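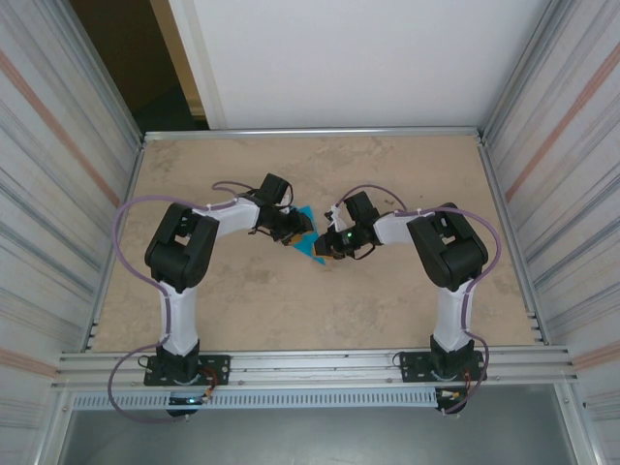
Small blue cloth on the tan tabletop, two arms holding it.

Stornmont Residents Assoc, minutes, July meeting
Started 7:10 pm, Kofler Room. Minutes from last time OK'd, one fix: the Traltberg Lane gate was reported stuck, not stolen.

Parking
Permits. 223 issued so far this year. Still getting complaints re visitors on the upper loop after 6 pm. Agreed: visitor tags good for 5 days, then renew at the office. New signs to be priced. Someone asked for towing, no support for that.

Drainage, Monadach side
Ditch behind the mailboxes overflowed again in the last storm. Two quotes in, one missing the pipe cost so can't compare yet. Go back and ask for a full number before next meeting. In the mean time clear the grate by hand, Saturday crew idea dropped, too few people around in summer.

Money
$700 left in the events line. Picnic gets 40 of that for ice and cups, rest held for fall. Dues reminders go out end of the month, paper and email both.

Picnic
Lower field, start at noon. Bring own chairs. Grill is OK, needs a new hose. No fireworks (long discusion, vote was clear).

Dogs
Leash rule stays as is. Bag dispenser by the pond empty most weeks, refill to be added to the mowing contract if Kofler will do it at no charge. Ask.

Other
Streetlight out near the Traltberg end, reported to the county twice, report again. Library shelf is full, no more encyclopedias pls.

Carried over: fence paint color, pool hours.

Closed 8:35 pm. Next meeting same room, agenda items in by email the week befor.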